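Can a sheriff's office just stop answering a records request?

Posted in Local Government & Public Records

Okay so I'm new to this and probably doing it wrong. Our county held a public meeting in May where the sheriff got up and said deputies were getting to calls out in the Zabala end of the county faster than ever. People clapped. I live out there and I did not clap, since my neighbor waited a very long time when her shed was broken into and I was standing in her yard for most of it.

So I put in a records request for the dispatch times. Just the times and the type of call, no names. I used the online form, which runs through a thing called Raltix, and I got an email back with a request number and a note saying I'd hear from them. Then nothing. I wrote twice. The second time a lady in the records unit called me and said the file came to 334 pages and they'd have to charge me for someone to go through it, and she'd send an estimate. No estimate. The status page still says "received."

It has been 93 days. Is there a point where silence counts as a no? And can I take this to the county board, or do they have nothing to do with it? The sheriff is elected, so I don't really get who he answers to between elections.

I should say I'm not out to get anybody. I voted for the man!

posted by zabala_road_resident

First thing, look up your state's public records law and find the section on deadlines. They're all different. Some give the agency a set number of business days, some only say "promptly" or "reasonable," and in some places no answer by the deadline is treated as a denial, which helps you, because a denial is something you can appeal. Your state attorney general's website may have a plain-English guide, and a few states have a separate office that handles open records complaints for free.

Second, stop calling. I mean it, be as nice as you like, but put everything in writing from now on. When the lady called you about the page count, that was useful, and now you have no proof of it. Send an email today that says something like "Thank you for your call, I understand there are 334 pages and that you are preparing a cost estimate, please send it by such and such date." Now there's a record.

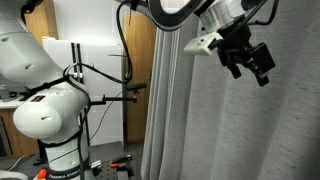 Third, narrow it down. I did one of these with my own county (parking contracts, very boring, I was obsessed) and it sat forever until I cut it to one quarter of one year. Dispatch times usually live in a database, so ask for an export in spreadsheet form instead of printed pages. You may find the 334 pages is somebody picturing a stack of paper with a black marker. If you don't need addresses, say so, and there's a lot less for them to black out.

On the board question, it depends on the state, but in a lot of counties the board sets the sheriff's budget and can't order him around on much else. They can ask him things in public, though. If there's a public comment period, sign up for it. You'll probably get 3 minutes. Read your request number out loud, give the date you filed, and sit down. I've seen that shake loose more paper than a lawyer's letter.

If you end up needing to appeal, watch the clock, because appeals have deadlines too and some of them are short.

posted by fluveton_flyer

They will never give it to you. Same thing over here in Skalosier, they quoted me $200 for some emails and when I paid it half the pages were blacked out anyway. Vote them all out is my advice.

posted by grumpy_precinct

Agree with the long answer up there, mostly. One thing I'd add is to ask for a fee waiver in the same email. Some states let them drop the charge if the records are in the public interest, and response times the sheriff bragged on at a public meeting sound like a pretty good case to me. Worst they can do is say no.

Also check whether the meeting was recorded. If he gave actual numbers from the podium, then somebody typed those numbers up for him, and you can ask for that one sheet. Much smaller request! I'd send it as a separate one so it doesn't get stuck behind the first.

And log in to Raltix and look in the messages tab, not only the status page. Ours put the estimate in there and never emailed it, and mine had been sitting for weeks before I saw it.

posted by backrow_at_the_board_meeting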